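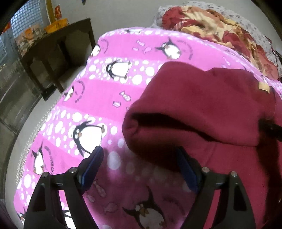
Trundum hand-held gripper with blue rubber pads, over a maroon top on a printed blanket.

Trundum replacement pad set, revision 6

If you fold clothes with a Trundum and you've been losing pads, this is the set you want. We're properly pleased with it!

The old pads came off. Not all of them, and never on the bench (of course), but between one thick garment and the next a finger would go bare and the hard tip underneath would catch on the knit. Marcela Štěpánek had it happen on a sweatshirt and ended up with a pulled thread as long as her hand. She sent us the pad, the sweatshirt and a very good drawing, and it was the drawing that got us looking in the right place.

What went wrong

The glue was fine. The trouble was the pocket the pad sits in, which had a slightly rounded floor after we changed moulds. Squeeze something thin and the pad stayed put. Squeeze a rolled hem or a folded edge and it rocked, a tiny bit each time, until one corner lifted. Fluff got in under the corner and after that it was only a matter of time. Ehab Ait Brahim sat with a pile of towels and a Himimon force gauge and had pads lifting after roughly 200 squeezes. Lovely bit of work, if a bit grim to watch.

What's changed

The new pad has a flat back and a small lip that hooks behind the fingertip, so it is held even if the glue lets go. Same blue rubber, same grip, and it fits all Trundum hand-held fingers including the older ones. No need to recalibrate if you use the Bennani mount.

Please check yours

Stop using the gripper if a pad corner lifts when you push it with a fingernail. Don't top it up with superglue: it goes brittle and leaves a sharp ridge, and that is worse for fabric (and fingers) than a missing pad. Keep loose pads away from small children and pets.

Fitting

Peel off the old pad, scrape the pocket clean, wipe with alcohol and let it dry. Hook the lip first, then press down from the tip towards the joint and hold. Leave it overnight before you grip anything heavy. The screws at the finger joints can stay where they are.

In the bag: 6 pads, a plastic scraper, wipes
Pad hardness: 70 Shore A
Colour: blue
Not suitable for: the Tiltumlow wide fingers (those are next!)

Owners with a lifted or missing pad get a set free, just send us a photo of the fingertip.

Page updated 21 May 2026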